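Branurton Shelf Notes -- README

Hi, and thanks for downloading this. I'm Theano Stergiou, I run the politics and social theory table at a small bookshop called Deligiannis, and this folder is the catalogue of blurbs, subject tags and reader notes I've been building for our shelves. Please read at least the part on tags before you load anything, as the tags are where people get into trouble.
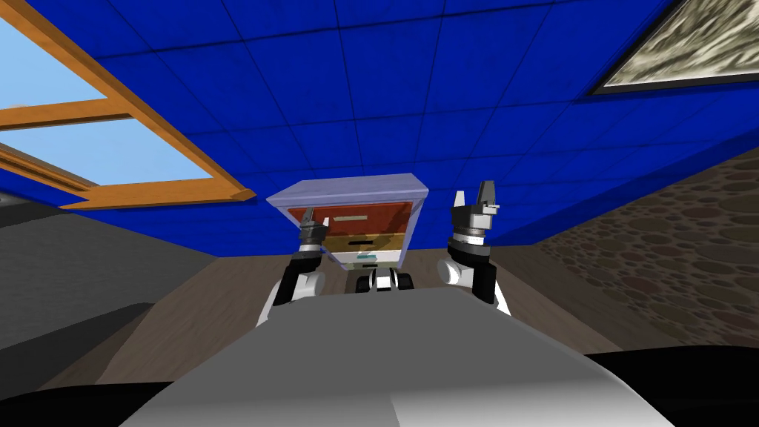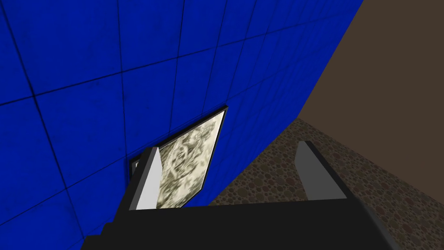

What's in the folder

The main file is titles.csv, which has 2701 rows, one row per edition (so a hardcover and a paperback of the same book get a row each, sorry, I know it's annoying). Next to it you'll find blurbs.txt, tags.csv, notes.csv and a little file called oddities.txt where I dump whatever I couldn't make fit. Everything is plain text in UTF-8. If your spreadsheet program turns the Greek names into soup, import the file and choose the encoding by hand instead of double-clicking on it.

Columns in titles.csv

shelf_id -- my own code. It isn't an ISBN and doesn't mean anything outside the shop.
title -- as printed on the title page, subtitle after a colon.
author_sort -- surname first. Editors get (ed.) on the end.
binding -- hardcover, paperback or other. "Other" is mostly pamphlets, stapled ones, which I love and which never stand up straight.
year -- year of that edition. Blank if the book doesn't say and I couldn't work it out.
tag_1 to tag_4 -- see below.
note_count -- how many reader notes point to this row.

The ISBN column was dropped in the October version. Too many of the older pamphlets never had one, and I'd been typing in placeholders that then got mistaken for real numbers by Skarorus, the stock program we use at the till. If you wrote something that relied on that column, the old version is in the archive subfolder, placeholders and all.

Where the blurbs come from

I write them myself. They are between a sentence and a longish paragraph, and they're meant for someone standing at the table with a coffee in the other hand. They aren't publisher copy, so please don't quote them as if the publisher had said it! Some are cranky. I've left the cranky ones in, apart from a couple where Kosmas Kouris talked me into cooling off first, and he was right about both.

A blurb describes the book I read, and that's a real limit. I read a lot of labour history and a lot about cities, and I read political economy slowly and with my finger under the line. So the blurbs on municipal politics are long and sure of themselves, and the ones on monetary theory are short and polite. Keep that in mind if you're comparing lengths across subjects.

Tags

There are 53 tags. They started as the handwritten cards on the shelf edge, which is why "borders" and "migration" are two tags and "war" and "peace" share one. I tried a proper library scheme for a while and hated it. Customers don't ask for books that way, they ask for "something on rent" or "that one about police and the colour of the uniforms", and I want the tags to sound like the questions.

Evanthia Mavromatis and I both tagged the first batch without looking at each other's work, then sat down and argued. We agreed easily on "unions", "housing", "elections" and "prisons". We didn't agree on "the state" at all. She'd put it on nearly everything, I'd put it on almost nothing, and the compromise is that it only goes on a book if the word is in the title or a chapter heading. It's a silly rule but at least you can check it.

"Theory" is a bad tag. I know. It means "has more footnotes than you'd like" and it ought to be split up. If you're training a classifier or making a chart or whatever you've got planned, I'd leave it out.

Tag order matters a bit: tag_1 is where the book physically sits, and the other three are in no order whatsoever.

Reader notes

notes.csv holds comments from customers who filled in a slip and ticked the box saying we could share it. Names are removed, and so is anything that would tell you who the person was (one fellow signed his with his whole street address, bless him). I fixed nothing else. Spelling, capitals, swearing, it's all as written. Some of the notes are in Greek, a few in Korean, and those have no English version here. Gun-woo Na checked the Korean ones for me and caught that I had two of them attached to the wrong book.

Please don't treat the notes as opinion research. They're from people who already walked into a bookshop and picked up a book on politics, and then cared enough to find the pencil.

Known problems

Translated books are inconsistent. Sometimes the translator is in author_sort after a semicolon, sometimes I forgot.

There are 13 rows with a title and nothing else. These are books I sold before I'd finished the entry. I keep hoping copies will come back.

Accents on French titles were lost in an early import. I've been putting them back as I notice them.

The "elections" shelf is heavily tilted toward provincial and city politics, mostly because that's what sells near us.

Anything tagged "pamphlet" and also "other" may be counted oddly in your totals. The tag is about the writing and the binding is about the staples.

Using it

Use it for whatever you like so long as you say where it came from and don't sell the blurbs on their own. If you print more than 50 of them together, drop me a line first, partly so I can fix the typos. Lambros Ververidis used a chunk of the tags for his reading group's list and reordered the whole thing by how angry each book made him, and I'd happily link to more projects like that.

The conversion script was written for an old Eteck laptop and has its folder path typed right into it. Change the path on the second line before you run it or it'll complain that it can't find the shelf.

Corrections

Send me the shelf_id, what's wrong and what it should say. One correction per line is easiest for me. If it's about a tag, tell me which book on the table you'd put it beside, and I'll go and try it there for a week before I change the file. I usually do the updates in the evening after closing, so give me a few days to answer, and longer in October when the new catalogues land.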